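Rice Pudding for a Large Table

17th July

Readers of this blog will know that I prepare the dessert course for the Larilen supper series, which is held on the first evening of each month from April until the cold weather. Several guests have written to request the rice pudding recipe, and I have delayed answering because the method changed twice during the spring. It has now been settled, and I am able to set it down in full.

Rice pudding is an economical dish. It requires few ingredients, most of which are already in the cupboard, and it holds well for two days under refrigeration. It does require attention. A pudding left alone on a high flame will catch on the bottom of the pot, and the flavor of scorched milk cannot be removed once it is present. I advise anyone preparing this recipe for the first time to set aside the full cooking time and to remain in the kitchen.

The quantities given are for six modest servings. Use three-quarters of a cup of short-grain white rice, five cups of whole milk, half a cup of sugar, a quarter teaspoon of salt, one strip of lemon peel, one egg yolk and one tablespoon of butter. Vanilla may be added at the end. Low-fat milk will produce a thinner result and is not recommended for serving cold.

Place the rice in a heavy pot with one cup of water and the salt. Bring it to a simmer and cook until the water has been absorbed. Add four and a half cups of the milk and the lemon peel, and reduce the heat until the surface barely moves. Stir every few minutes, passing the spoon along the bottom and into the corners of the pot. After half an hour the rice should be tender and the liquid noticeably thicker. Add the sugar at this stage. Sugar added earlier slows the softening of the rice, a point on which Csenge Hegedűs corrected me at our first supper and on which I have since come to agree with her.
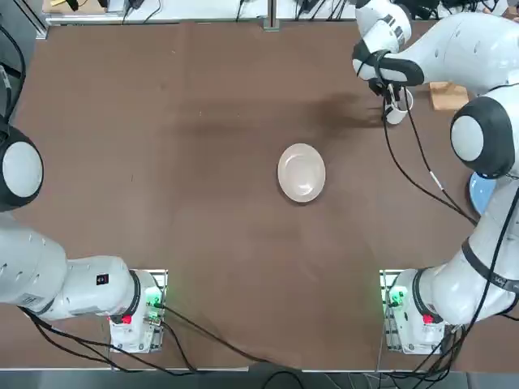
A plain white plate with a raised rim.

When the pudding has thickened but still falls easily from the spoon, beat the egg yolk with the remaining half cup of cold milk. Stir a ladle of the hot pudding into the yolk, a little at a time, then return the mixture to the pot. Cook over the lowest heat for a further two minutes and do not allow it to boil. Remove the lemon peel, stir in the butter, and add the vanilla if it is wanted.

The pudding should appear slightly too loose at this point. It will continue to set as it cools, and a pudding that looks correct in the pot will be stiff on the table. Press a sheet of parchment against the surface if you do not care for a skin. My own household is divided on the matter — I leave half uncovered.

For larger gatherings, the recipe may be doubled without adjustment. Beyond that, I recommend using two pots. At the April supper we served 78 portions, and the single large pot I had borrowed for the purpose cooked unevenly, with firm rice at the edges and soft rice in the center. Kha Hoàng took charge of the second batch on the following occasion and divided it between two smaller pots. The texture was better in both, and the stirring was considerably easier on the arm.

A word on flavorings. Cinnamon is traditional and should be dusted on at the moment of serving, as it turns the whole pudding gray when stirred through. Cardamom may be used in its place, with two or three lightly crushed pods added along with the lemon peel. Raisins should be soaked in warm water first. I have also served the pudding with stewed sour cherries, spooned on cold while the pudding was still warm, and this was the version most often mentioned in the letters I received.

Leftover pudding may be loosened with a splash of milk and reheated gently. It may also be eaten cold for breakfast. I do not recommend freezing it, as the rice becomes grainy and the liquid separates on thawing.

The cherry preparation will be given in a separate post, once I have tested it with frozen fruit. Those who wrote to ask whether coconut milk can replace the whole milk should know that I have tried it only once, using equal parts of each, and added the sugar too early. I intend to repeat the trial before the next supper and will report the quantities then.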